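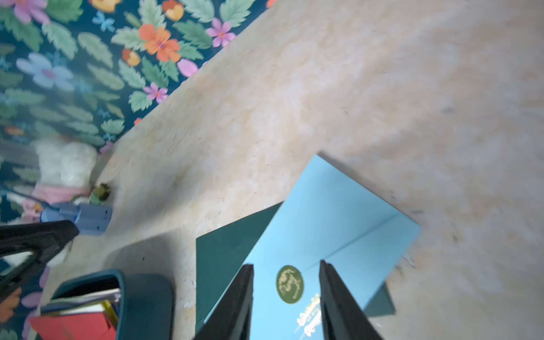

A floral fabric beside a marble-patterned tabletop.

Turinach reports second-quarter results, narrows full-year outlook

Jun 1, 2022 – Turinach, the maker of network storage equipment and the Lurnus file management software, has published results for its fiscal second quarter. Revenue rose to $2,127 million, while operating expenses grew at a slower rate than sales. The company narrowed its full-year outlook and left the midpoint unchanged.

Hardware accounted for $1,394 million of the total. That category covers storage enclosures, controller cards and replacement drives sold under the Turinach name. The rest came from software subscriptions, support contracts and a small amount of licensing income, which the company does not break out.

Subscription revenue increased by 15 percent from the same quarter a year earlier. Most of the increase came from existing Lurnus customers moving from one-time licenses to annual plans. Under an annual plan the revenue is booked over the term of the contract, so a customer who switches adds less to the current quarter than a customer who buys a license outright. Turinach said the effect on reported sales was smaller than in the first quarter and should keep shrinking as fewer one-time licenses remain to be converted.

Gross margin declined slightly. Finance chief Marlene Gerlach attributed the change to freight charges and to the price of controller chips, some of which were bought from distributors at above contract rates. "We paid more per part than we had planned, and we did that to keep delivery dates," Gerlach said on the call with analysts. "The contract supply for the third quarter is in place. We still have some of the more expensive parts in inventory, and those will pass through cost of sales over the next two quarters."

Inventory rose for the third quarter in a row. According to the filing, the increase consists mainly of components, with finished goods nearly flat. Days of sales outstanding were also little changed. Operating cash flow was positive but lower than a year ago, reflecting the component purchases and an annual bonus payment that fell one quarter earlier than usual.

The company also gave an update on Puvar, its backup service for small offices. Puvar left its test phase during the quarter and has signed over 2,000 paying customers. It is sold through resellers only, and its revenue is reported within subscriptions. Turinach does not expect the service to have a material effect on earnings this fiscal year. Gerlach said data center capacity for Puvar is leased at two sites, with an option on a third, and that the company has no plans to build its own.

Research spending increased, largely on the next version of the Lurnus software. The release is scheduled for October and will add snapshot scheduling across several devices, along with a new permissions model. Customers on annual plans will receive it at no extra charge. Holders of one-time licenses will need to buy an upgrade or move to a plan – pricing for the upgrade has not been set.

The smaller storage vendor Ho, which competes with Turinach in enclosures for small and mid-size offices, cut list prices on two product lines last month. Asked whether Turinach would respond, Gerlach said the company reviews prices twice a year and that the next review has not started. She added that average selling prices in the second quarter were stable, and that discounts on large orders were in line with the previous quarter.

For the full year, Turinach raised the bottom of its revenue range and lowered the top by the same amount. The forecast for operating margin was not changed. It assumes steady freight rates and no further purchases of controller chips outside existing contracts.

The board approved a quarterly dividend at the same level as before. Share repurchases continued during the quarter at a reduced pace – the current authorization runs until the end of the fiscal year, and the company gave no indication of whether it would be renewed.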